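Clavstead Winter Fairs, newspaper index

README, version from October

This dataset lists the notices about winter fairs and frozen-river markets at Clavstead, as they were printed in the local papers from 1684 to 1925. It has 398 records. Each record is one notice, with the year, the newspaper page, the place of the fair and a short summary in modern English.

The file is tab separated, in UTF-8. An empty cell means that the notice does not give the information.

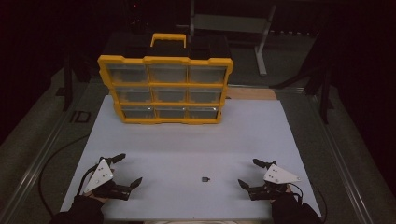 Place names keep the spelling of the source. The meadow of Effiong is also written Effyong in the older notices, and we did not correct it. The column place_std gives one spelling for all.

Known problems: the years before 1700 are thin, and two fairs at Cadness may be the same fair reported twice. Please check the page before you cite them.

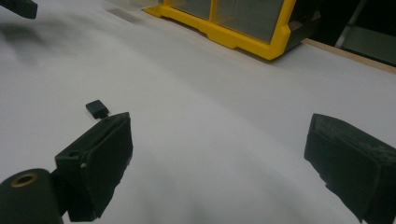

Small black object with rounded corners on the white tabletop.

Summaries were written by Dulce Camacho for the Skuditau project. Corrections are welcome, if possible with the record number.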